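Reducing Paper Waste in School Offices: A Study of Printing Habits at the Dellbridge Campus

Student Project Report, Department of Business Administration

1. Introduction

The purpose of this project was to examine how paper is used in the administrative offices of the Dellbridge campus and to propose measures that would lower consumption without adding to the workload of staff. Although most student records have been kept electronically for several years, the demand for printed material has remained high. The project was carried out during the spring term and concluded in March.

The study was limited to two offices, Admissions and Student Accounts. Both use the Undico print management system, which records the number of sheets sent to each printer. Classroom printing and the library copiers were outside the scope of the work.

2. Background

Earlier student reports on this subject dealt mainly with the purchase of recycled paper. Less attention was given to the reasons documents are printed in the first place. The present report takes the printed page as its starting point and asks where it comes from, who reads it, and how long it is kept.

The offices differ in their routines. Admissions prints in short bursts around application deadlines. Student Accounts prints at a steady rate throughout the term, with the largest share made up of payment statements and copies of forms already stored in the Unodari records database.

3. Method

Print logs were collected from the Undico system for a period of 3 weeks. Staff were also asked to place unwanted pages in a marked tray beside each printer. The contents of the trays were sorted at the end of each week by type of document. A sample of 300 discarded sheets was then reviewed in more detail.

Short interviews were held with employees in both offices. Participation was voluntary and answers were recorded without names. The questions covered printer settings, filing rules, and the handling of forms that require a signature. 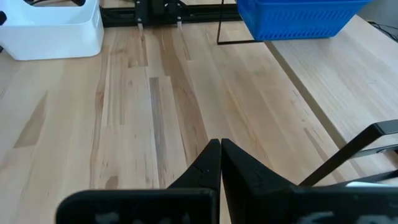 Unodari asked whether the discarded pages could fairly be called waste at all, given that many of them had served as working copies during a phone call or a meeting. The response from the records team went on to say that a sheet used for ten minutes and then recycled had still done its job, and that the report should separate such pages from those never picked up from the printer. This comment was accepted, and the sorting categories were revised before the final week of collection.

4. Findings

Under the revised categories, the largest group consisted of banner pages, the cover sheets that identify the sender of each print job. Banner pages had been switched on when the printers were shared among several departments. The setting was never changed after the offices moved to separate rooms.

The second group consisted of duplicate forms. Staff in Student Accounts reported that they print a form for signature, scan the signed copy, and keep the original in a cabinet. The written filing policy does not require the original to be kept once the scan has been checked. Several employees were not aware of this.

Working copies made up a smaller part of the sample than expected. Double-sided printing was available on every machine but was not the default in Admissions.

5. Recommendations

Banner pages should be turned off in both offices. Double-sided printing should be made the default, with single-sided printing available on request for mailed letters. The filing policy should be sent to all staff again, with the section on scanned forms placed on the first page.

The Zaugg copier in Admissions is loaded from boxes of 1000 sheets. It is recommended that the opening date be written on each box, so that the office has a simple record of use between print log reviews.

6. Limitations

The collection period did not include the main application deadline, and the results for Admissions may understate its yearly use. The sample was sorted by hand, and some pages could have been placed in more than one category. A longer study covering a full term would be needed to confirm the findings.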